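Hello, I'm Abelardo Alvarado, and I run Bislow with a small group of people who like mugs, shelves and getting machines to be a bit less clumsy. We've been going since February, we share a building with a joinery workshop called Skultura, and if you've found this page you probably want to know what we do all day.

## What we do

Short version: we teach pairs of robot arms to do household jobs by showing them how. I drive the arms through a job (put the mug on the shelf, fold the cloth, wipe up) and the computer keeps a record of every movement along with the camera pictures. Then we train a model on the lot and let it have a go by itself.

Plenty of labs do that, and we're fans of most of them! Our own bit is a method we call Faris. With two arms, the hard part is deciding which one should go first when both could reach the same thing. Faris learns that choice separately from the movement, so the arms stop dithering over the middle of the table – and they used to dither a lot.

## How it's going

We recorded 207 demonstrations of the mug job, threw out the ones where I'd fumbled, and trained on what was left. Then we ran 200 trials with Faris and the same number without. The version with Faris finished more of them, and it got stuck waiting far less often. It's still poor when a handle faces away from both arms, and I'd love to tell you we know why. We have 4 theories and a whiteboard full of crossings-out.

The write-up is dated 4 June 2019 and we'll send it to anyone who asks, failures included.

The mug table has an arm on either side, and the orange cup up on the low shelf is just the sort of thing both of them can get at. 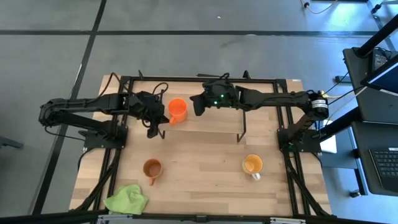 ## Working with us

We take on 2 students at a time, usually for a term, and you don't need to have touched a robot before (I hadn't, I used to repair pianos). Our other project, Alipour, is about soft things like cloths and towels, and it could really do with an extra pair of hands. Drop us a line through the contact form and come round for a cup of tea and a go at the controls.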